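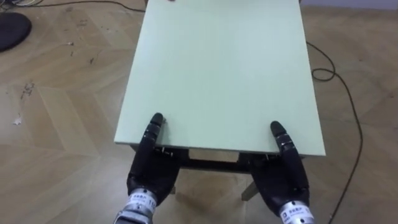 Moving a long table through a doorway in one piece is what I need help with. It is a Lerkholm table, bought second-hand, with a pale mint-green top on a dark metal frame. The room it stands in has one door, and the door opens inwards on to a short passage with a turn at the end. I would like to avoid unbolting the legs if I can. The underside looks simple enough from the short end: a dark rail runs across just under the top, and there are two small metal brackets along it. What I can't work out is whether those brackets carry any of the weight of the top or only stop it sliding about.

I have measured the door twice. With the table on its side there is 20 mm to spare, and that is without the door taken off its hinges. The passage is wider, but the turn worries me more than the door does. The table is too long to go round it flat.

The second part of my question is about the top itself. It has a small dark grey scuff near the front left corner of the end I work from, and a tiny chip in the front edge, a short way in from the right corner. I have tried washing-up liquid on the scuff with no change. The chip is small but my sleeve catches on it, and I don't want it to get bigger in the move. Is it better to fill it before or after?

The new room has a harder floor than the old one, so if anyone has views on feet or pads I would be glad of those too.

Posted by Hinata Honda
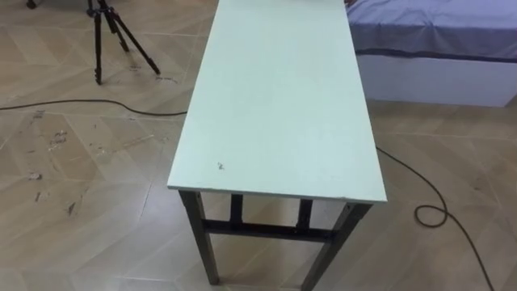

Replies to this post

Desmond Ridgeway

Take the legs off. I know you said you don't want to, but 20 mm is nothing once you have fingers round the edge. You will scrape the paint on the door frame or your knuckles, probably both. Legs on that sort of frame are usually four bolts each and you'd be finished in the time it takes to argue about it on the stairs.

Leave the chip. It's a table.

Kavitha Menon

I have moved a lot of desks and benches between classrooms and I would try it whole first, as long as you do the looking beforehand.

On the brackets: lie on the floor with a torch and see where the screws go. If they go up into the top, they are holding the top to the frame. If they only go from one bit of metal to another, they are bracing. You also have a crossbar between the two legs, with short uprights from it to the underside. A crossbar like that is a tempting handle, and I would leave it alone until you know how it is fixed. Try each screw with the right size driver, a quarter turn at most. If any are loose, nip them up before you lift anything. Old tables often have one screw doing the job of several.

For the lift itself:

Clear the route first. Move the tripod and get the cable off the floor on that side. I have gone over on a cable while walking backwards with a filing cabinet and I don't recommend it.

Decide who walks backwards, and who gives the word. One voice only.

Hold the top at the corners or along the short edge, with the fingers well under the rim. Lift a hand's width, put it straight down again. You will learn from that if the frame rattles or if the top shifts against it. If the top moves separately, stop and tighten it.

Carry it flat as far as the door and only then turn it on its side, on to a folded blanket. The chipped edge should be facing up or away from the frame when you go through. Keep the legs pointing into the passage so that they go round the corner first, then swing the top after them. You can test this with a length of cardboard cut to the size of the top before you lift anything. If the cardboard sticks, Desmond is right and the legs come off.

Take the door off its hinges as well. It's two or three pins on most doors and it gets you the thickness of the door back.

Scuff: if washing-up liquid won't shift it, try a white eraser, the ordinary stationery kind. Small circles, light pressure, wipe the crumbs away and look at it from the side. Some grey marks are rubber or metal left on top of the surface and they rub off. Some are a scrape into the surface, and no cleaner will do anything about those. Avoid cream cleaners on a pale top, they leave a dull patch that shows more than the mark did.

Gwawr Penry

Only answering on the chip and the feet.

Fill the chip after the move. Filler wants time to go hard and a fresh repair knocked on a door frame will come out in one lump and take a bit more of the edge with it. For the move itself put a strip of low-tack tape over it so that it doesn't catch on anything. Don't use parcel tape.

When you come to fill it, I use the Sturkelance wax sticks. You want the palest green they do and the white, and you mix the two on an old plate. It never matches in the tin light of my garage, so do it in the room where the table is going to live, in the daytime. Press it in a little proud, leave it overnight, and level it with the edge of a plastic card. If you want to sand, 600 grit on a bit of cork, with tape either side of the chip. Don't go near it with anything as coarse as 40.

Feet – the Tamura felt pads are fine on wood but they pick up grit and then you are dragging sandpaper about. On a hard floor I'd go for rubber. Square legs need square caps, so measure the outside of the leg before you order. I got it wrong and bought the round ones.

Hinata Honda

Thank you all. I have been under with a torch and every screw I could reach was tight. I did the test lift Kavitha suggested this afternoon, with a helper at the far corners.
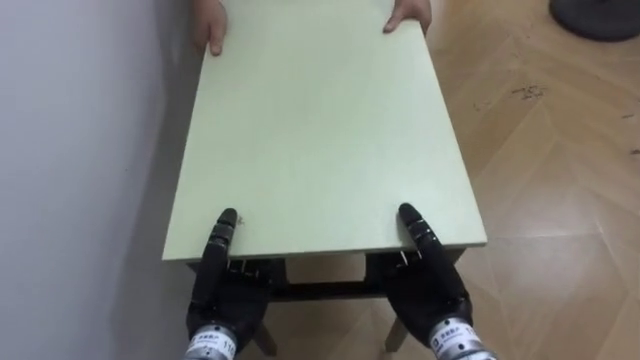 Far end held at the two corners, near end held along the short edge.

No rattle, and the top stayed put on the frame. I have ordered the rubber caps (square, Gwawr) and borrowed a blanket. The cardboard is cut but I haven't taken it round the passage yet. The eraser took some of the scuff off and I will have another go at it tomorrow morning.

Desmond Ridgeway

Keep a spanner in your back pocket anyway.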